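Workshop notebook, July 1, 2020
Sourdough crackers, round two (and the rye problem)
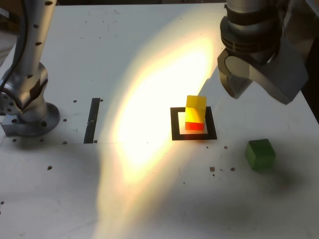
OK so picking up where I left off in June. The Garrido flour is finished and I've moved everything over to the Cindham rye, which is a coarser grind and drinks water like crazy. I mixed the first batch at the old ratio without thinking and got something closer to gravel than dough. Ximena Toledo walked by, poked it, and said "more water, and then more water after that." She was right. I added it a spoonful at a time until the dough quit cracking at the edges, and then I let it sit under a towel while I had lunch.

Batch weight after fixing it was 498 grams. Writing that down because last time I didn't, and then I spent half a morning trying to work backward from a pile of crackers with bites out of them.

Rolling. I still can't get the sheets even with the big pin. The middle stays fat and the edges go see-through, so the edges burn while the middle bends like cardboard. Hiếu Tô lent me his pasta roller (the hand-crank one, the clamp is a little stripped so hold it with your other hand) and wow, what a difference! Setting 2 is too thin for the rye, it tears on the bran. One notch wider was fine. I flour it, fold it once, run it again, then trim. The trimmings go back in the bowl but only once, after that they get tough and nobody likes them, me included.

Docking matters way more than I figured. I skipped it on one tray and those crackers puffed up into little pillows. Fun to look at, terrible for cheese. Fork holes all over, closer together than looks right.

Baking notes:
First tray, top rack, too dark at the corners, pale underneath.
Second tray, middle rack, turned halfway. Good color. Snapped clean once it cooled.
Third tray, same thing but brushed with oil first. Better flavor, but it left a greasy ring on the paper and I'm worried about how it keeps. Put 8 of those in the tin marked OIL, please don't eat them, I want to see what they taste like next week.

Salt: I went back and forth on this all afternoon. The flaky stuff looks great and then ends up at the bottom of the tin. The fine stuff stays put but you taste it all at once. Right now I'm leaning toward fine salt in the dough and a small pinch of flaky pressed in with the roller at the very end. Caraway got three votes from people passing through and one very firm no.

The Flumley starter is doing fine, by the way. It was sluggish after I left it in the fridge too long, so I fed it twice with the rye and it perked right up, smells like green apples now. Fetidus (the other jar, it earned the name) is still on the back shelf and I'm not ready to throw it out. There was gray liquid on top again. I poured that off, fed it, wished it luck.

I added up the whole flour order too, 2,210 grams left once today's batches come out. Enough for a few more rounds if I don't wreck another one.

For next time: try honey in half the dough, write down the oven time (I forgot AGAIN), buy parchment, give Hiếu his roller back before he comes looking for it. Also ask Ximena what she does about the bran, hers never tears. She mentioned soaking it overnight but I was pulling a tray out and only caught the tail end.

Recent entries
Sourdough crackers, round one
Fetidus: feeding log
Which tins keep the damp out
Garrido flour, last notes
Cheese straws that didn't work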